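Rosturik: fui para ficar uma hora e fiquei o fim de semana

Confesso que não tinha grandes esperanças. Da Zetoveck só conhecia um jogo de corridas que larguei a meio, e agora vinham com uma aventura de fantasia numa cidade submersa? Pois bem, instalei o Rosturik numa sexta à noite, já de pijama, e quando olhei para o relógio estavam os pássaros a cantar.

A história

Somos a faroleira de Sepúlveda, um porto onde a maré subiu e nunca mais desceu. A cidade divide-se em 11 bairros, cada um com a sua música e os seus segredos (o mercado velho é uma delícia, percam-se lá à vontade!). Andamos de barco, mergulhamos, trocamos favores com os vizinhos e vamos percebendo quem mandou fechar as comportas.

Os combates

São por turnos e bem mais difíceis do que parecem. Levamos dois companheiros de cada vez e convém pensar na dupla – eu insisti numa curandeira e num arpoador e sofri a bom sofrer no terceiro bairro. O Fireo, a lanterna que serve de arma e de bússola, gasta óleo a uma velocidade irritante. Guardem frascos, a sério.

No computador

Joguei em PC, com tudo no máximo, e só apanhei quebras nas cenas de chuva. Baixei as sombras um nível e ficou resolvido. Os tempos de carregamento entre bairros é que são compridos, dá para ir buscar um café. Se a vossa máquina já tem uns anitos, experimentem primeiro a demonstração.
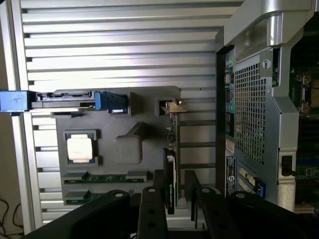
Vale a pena?

Para mim, vale. O final é apressado e há missões de entregas a mais, mas tenho saudades daquela gente toda. Em julho chega um modo para dois jogadores, e já tenho a minha irmã convencida a pegar no segundo comando.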